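Bench day, and why the arm keeps missing

I've finally got back to Giton, which is the name I gave the little arm when it was still a box of servos and a bad idea. Progress since April: it can reach, it can close its gripper, and on a good evening it can drop a sock into a tub (my sock, my tub, very exciting stuff!).

Cloth is the next job. I want it to take a cloth off a hook and hang it back up again, and cloth is horrible. It folds where it likes and never looks the same twice. I wrote the Jultley bit of the code to find a top edge and aim 85 mm to either side of the middle, and that works nicely on a tea towel laid flat. Hang the same towel up and it goes for a crease in the middle every time.

So I've been doing it by hand first, over and over, paying attention to where my fingers go. I've logged 140 goes so far. My left hand pinches and my right hand mostly spreads out and steadies, and I'd never have guessed that, as I'd built everything round two matching pinches – a whole weekend of brackets, gone in the scrap drawer.

Still to do: shorten the wrist cable, print a softer fingertip, and find out why the Ukis board resets whenever both shoulder motors start together. I suspect the power supply. I always suspect the power supply.

Friday evening is cloth again, on the pegboard by the green wall.
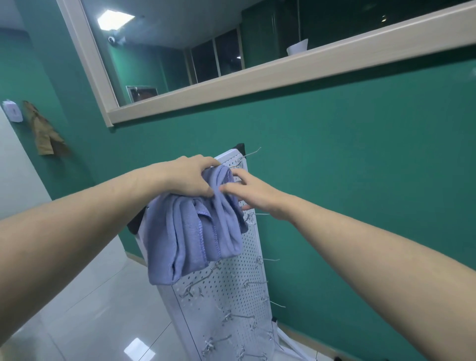

Patrício: Had the same resets with two shoulder motors on one supply. Try starting the second one a fraction later before you buy anything, it cured mine. And keep the brackets, you'll want them for something.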